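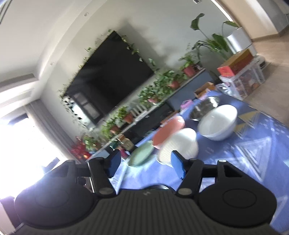

Por fin le he cambiado las almohadillas a la pinza, que era lo que me tenía frito desde enero. Las viejas resbalaban con todo y un colega del taller me pasó un resto de material. Ahora lleva dos azules, una en cada dedo, y las estoy probando en el salón con lo que había por la cocina: cuencos, el bol de acero, un plato verde -- todo encima de la alfombra. Los dedos van con los tornillos redondos de la base a la vista, eso no lo pienso tocar. Mi duda es el cierre: ¿resorte o servo? El firmware es el de Cludance, con mis apaños.

Publicado por meireles_cnc
9 me gusta · 3,532 visitas

tornillofino escribió:
Servo, sin pensarlo. Con resorte vas a apretar siempre lo mismo, y un plato no se coge igual que un bol de acero.

Vestdale escribió:
Pues no estoy de acuerdo, jaja. Yo monté la mía con resorte y para coger a mano va de lujo, notas la pieza en el gatillo. El servo te mete cable, peso y otra cosa que calibrar.

tornillofino escribió:
Hombre, cable ya tendrá si lleva firmware, digo yo.

meireles_cnc escribió:
Lleva, lleva. De momento solo lee el ángulo de apertura, no mueve nada. Lo que me echa para atrás del servo es el precio, el que miré sale a 59 euros y luego está el soporte.

lagarta_3d escribió:
Yo miraría antes el bol blanco grande, el que está tumbado. Con esas almohadillas planas y una superficie tan brillante me da que vas a sufrir. ¿Has pensado en ponerles un poco de curva?

meireles_cnc escribió:
Uf, curva... tendría que rehacer el molde. Pero me lo apunto.

Vestdale escribió:
En el hilo de Stivmont hay un diseño curvo, página 505 o por ahí. Pesa nada y se imprime en un rato.

2 compartidos · Responder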